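The Rirnlow Adjustment

The mill at Rirnlow had been weighing flour on the same Skalta platform scale for longer than Luminița Voicu had been certified to inspect it. She arrived in April, at ten past seven, with the test weights in the trunk and the previous report folded into her clipboard.

The previous report ran to a page and a half. It gave the capacity of the scale as 3000 kilograms, the working limit as 2990, and the condition as fair. Under remarks the inspector had written "see owner" and nothing else.

The owner was Benedita Seixas. She met Luminița at the loading door and did not offer to carry anything.

"It reads heavy," she said. "It has always read heavy. We subtract."

"How much do you subtract?"

"It depends on the load."

Luminița wrote this down. She set the level on the platform, first along the long side and then across, and found the bubble a hair off center toward the river. She photographed the level and put it away. The pit under the platform had a steel cover with two lifting rings, and one of the rings had been replaced with a loop of fence wire.

She zeroed the indicator and began with the small weights. At light loads the scale behaved. The error appeared at 334 kilograms, where it was slight, and grew as she added iron, until at 2000 it had reached a figure that in a commercial scale would mean a red tag and a letter.

"Who do you sell to by this scale?" she asked.

"The Brasteck bakery, for one. They send a truck."

"And you subtract before you write the ticket."

"My father subtracted. He had a table." Benedita took a school notebook from the shelf over the desk. The cover said Seixas in capital letters, and inside were two columns in pencil, the left for what the scale said and the right for what the flour weighed. The pencil had been gone over in ink where it had faded.

Luminița compared the notebook with her own readings. At each load she had tested, the right-hand column agreed with the iron to within the smallest division on the dial. She checked the first line again, then the last.

"When did he make this?"

"The winter the river came up. He borrowed weights from the railroad."

A correction table had no legal standing. The regulation was short on the subject. A device was to indicate within tolerance, and an operator's knowledge of the device was not part of the device. Luminița had quoted that sentence to grain dealers, scrap yards and one very angry beekeeper, and had never had any trouble with it.

She went out to the trunk for the lamp, and then she lifted the pit cover.

The levers were clean and greased. The load cell the Skalta people had fitted when the dial was converted sat square in its bracket. On the river side, between the main lever and the foundation wall, somebody had wedged a block of oak. It carried no load when the platform was empty. As the platform came down under weight, the lever touched the block and the block took up the motion and returned it, badly, to the cell.

"There is a piece of wood in your scale," she called up.

"Yes."

"You know about it?"

"He put it there. The wall was moving. He said if the wall moved any more the lever would come off its pivot, and then it would read nothing."

Luminița put her palm on the wall. There was an old crack running down from the sill, filled with mortar of two colors. She measured across it in three places and wrote the widths on the clipboard. Then she sat on the edge of the pit with her boots on the frame and looked at the form, which had a box for pass and a box for reject.

Benedita went into the office and ran water into a kettle.

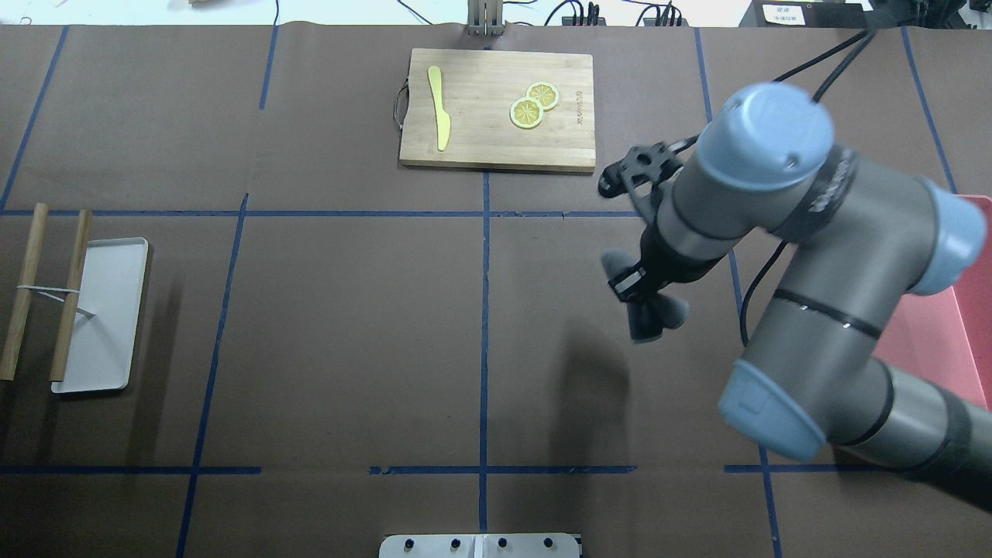
Two slices of lemon on the cutting board.

They drank the tea standing up. Luminița explained the procedure for a reject. The tag went on the indicator, the owner had a fixed period to repair, and a registered mechanic had to sign. The scale could not be used for trade in the meantime. Benedita listened to all of it and asked what a mechanic would do.

"Take out the block and adjust the span."

"And the wall?"

"The wall is not part of the device."

"No," Benedita said. "He used to say that too."

Luminița rinsed her cup. She returned to the pit and took off her jacket. The block came out with four blows of a mallet. It was dark on one face and had a date cut into the end grain, which she did not copy. With the block out she loaded the platform again, slowly, standing clear, and watched the lever from above with the lamp. It traveled free. At 2000 kilograms the pivot stayed where it belonged, with a margin of over a finger's width. The indicator agreed with the iron.

She left the load on for an hour and read the crack every ten minutes. The numbers in the column were all the same.

She checked the pass box. Under remarks she wrote: "Obstruction removed from lever pit, river side. Foundation wall cracked, stable under test. Recommend reading crack monthly. Owner's correction table no longer applies." She considered the last sentence, and added the word "accurate" before "correction," and initialed the change.

Benedita signed at the bottom. She opened the notebook to the first clean page, ruled a line down the middle, and stopped with the pencil over the left-hand column.

"What do I write here?"

"The date," Luminița said. "On the other side, the width of the crack."

She loaded the weights back into the trunk, largest first. The block of oak was on the desk when she went in for her clipboard, holding down the morning's tickets.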